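Pricing by the Finished File

How one product studio stopped charging by the day, and what happened to its margins

Most small photography businesses set a day rate in their first year and leave it alone. The rate is usually copied from a competitor, adjusted for nerves, and then defended for as long as clients will put up with it. It has one strong point: both sides understand it. Its weak point is that a day is not what the client is buying.

Babak Esfahani runs Calloway, a two-room product studio that shoots for mail-order firms and small manufacturers. Until last January he charged by the day. He now charges by the finished file, with a setup fee on top, and has kept the records from both systems.

The change began with a catalogue job for Dranmont, a maker of kitchen fittings. The order was for 358 finished files. Under the day rate the job looked healthy, with every booked day paid in full. When Esfahani added the unpaid hours spent on retouching, file naming and corrections, the hourly return came out below what he was paying his assistant. 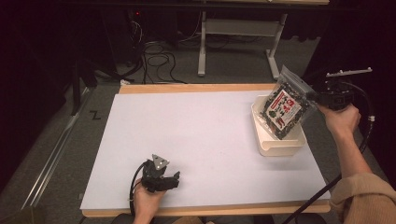 The shooting had gone to plan. The loss was almost all in the work that followed it, which the day rate had never covered. Clients assume that editing is included unless the quote says otherwise, and his quote did not mention it.

What goes into the file price

The per-file figure has four parts. The first is handling: unpacking, cleaning and placing the item. The second is camera time. The third is retouching, priced in three bands according to how reflective the surface is. The fourth is an allowance for corrections, limited to one round.

Fixed costs such as rent, insurance and equipment replacement are spread across the expected number of files in a year. Esfahani sets that number low on purpose. If the studio produces more, the surplus goes towards replacing lights. If it produces fewer, the price still holds.

Handling is the part that other studios tend to leave out. A boxed item with a flat base takes very little time. A soft item, or one that arrives in several layers of wrapping, can take longer to prepare than to shoot. Calloway times the first few pieces of every delivery and fixes the handling band from those — the client is told the band before the rest are opened.

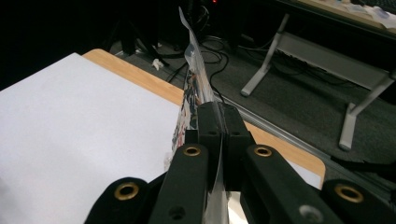 The setup fee

A pure file price punishes the studio on small orders. Lighting a table for one bottle takes as long as lighting it for fifty. The setup fee covers the lighting, the test frames and the colour check, and is charged once for each arrangement.

Tretenis, a cosmetics packer, was the first client to object. It had been sending small batches through the year and now faced a setup fee on every one. The answer was to hold items back and send them together. Its last order covered 19 products in a single arrangement, with one fee, and the total was lower than it would have been under the day rate.

This has had a useful side effect on the diary. Fewer, larger batches mean less time lost in changing over between jobs, and the second room can be left lit overnight for the same client.

Where the method fails

File pricing needs a repeatable subject. It suits plain backgrounds, fixed angles and a written shot list.
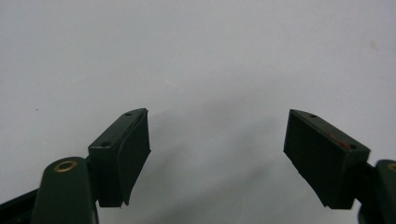 It does not suit portraits, events or any job where the client will choose the shots on the day. For those Calloway still quotes by the half day, with editing shown as a separate line. Esfahani tried a file price on one staff portrait job and dropped it, as the client asked to see every frame before deciding how many to buy.

There is also the matter of disputes over what counts as a file. A crop for a web banner, taken from a picture already delivered, is a second file in the studio's terms. Asto, a luggage importer, took it to be the same one. The contract now has a short definition: any separate export at a different crop or with a different background is charged, at a reduced rate. Changes of file size are free.

Moving existing clients across

New clients were quoted the new way from the start. Existing ones were given two figures on their next quote, old method and new, with the retouching hours written out under each. Of the 19 regular accounts on the books, 17 moved at the first or second quote. The other two remain on a day rate, which has been raised to include the editing.

Esfahani's advice to anyone thinking of the same step is to keep a time sheet for three months before touching the price list. It should record every task in quarter hours, including email. He used a paper sheet pinned beside the door, and the totals for correspondence were high enough that the setup fee was increased before it was first published.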